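17/08/2020
Engström papers, reading room notes

Back on the Engström boxes after the June gap. Birutė had left box 2 out for me with the slips still in, so no time lost finding my place.

Read the letters to the Drolta asylum, start to finish. Most are about money and coal. The medical ones are short and the hand gets worse as they go on. He writes "nerves" for nearly everything in the early letters and then drops the word. Need to check whether the Purberg doctors dropped it too, or if this is only him.

Folio 422 is misfiled. It belongs with the lecture drafts, same paper and same ink as the one on memory. Told Everett, who will change the finding aid. Left it where it is for now with a pencilled slip.

Kęstutis thinks the lecture drafts were never given. I am less sure. Two of them have timings in the margin, and one says "30 min., too long", which sounds like a man who has stood up and read it out.

Transcription: got through around half of the memory lecture. Gaps marked with square brackets. Žydrūnas to look at the Latin, I can't make sense of the second quotation. 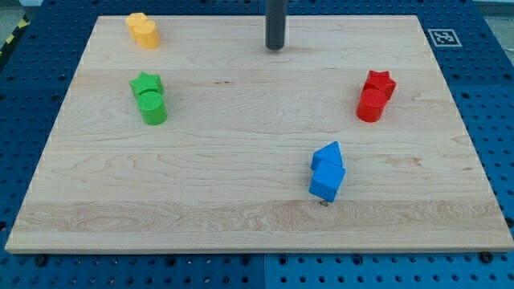
To do

Ask Edgars if the Kusus microfilm can be sent over or if I have to go there.
Compare the Drolta admission book with the names in the letters.
Finish the memory lecture, then start on the one about sleep.
Order more folders, the acid-free ones, small size.
Return Birutė's magnifier.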